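Open day notes, Lornholm hall, October. Slides 1 to 9, then over to Han-gyeol for the hands-on half.

SLIDE 1. Good morning, everybody! Ask who was at last year's open day. Ask who has never touched a robot before (hands up, no shame, I want to see them).

SLIDE 2. Who we are. Keep it short. Bohumila runs the lab, Han-gyeol builds the grippers, I get to talk. Thank Wiesława Nowicki for the hall and the coffee.

SLIDE 3. The problem. We want a robot arm to do small everyday jobs with its hands. Picking up, putting down, moving over a bit. You do it without thinking and it's so hard to write down! Tell the story of my nephew and the egg carton. One minute, no more.

SLIDE 4. So we show it instead. You hold the gripper, you do the job, the camera on the gripper records what it sees. Each go is one demonstration. We had 598 of them in the spring and 2,888 now. PAUSE. Let that number sit, I'm really proud of it.

SLIDE 5. What makes a good demonstration. Move at a normal speed. Start with the fingers open. If you drop something, say so and go again. Bonifacio will ask about left-handers: yes, of course, please come, we need you.

SLIDE 6. The booth. Leave this one up while people look around.

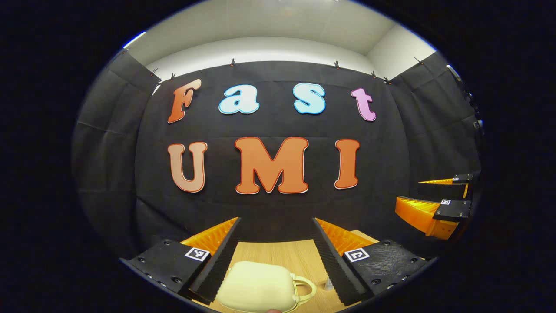
Fast UMI booth: two hand-held grippers, a handbag and a small clear cup on the table.

Point out the square black-and-white markers on the fingers. Then the orange pads. They're ribbed and soft, and when Han-gyeol passes the spare around, squeeze it! Everyone loves this part, so allow three minutes and don't rush them.

SLIDE 7. Bags are my favorite. A handle is a lovely puzzle: do you go for the loop or the body? Take a vote before moving on.

SLIDE 8. Goal for the year is 2,000 more. Groups of 19 at most, sign-up sheet is by the door.

SLIDE 9. Questions. If it's about motors, hand it to Bohumila. Booth opens at 11:30.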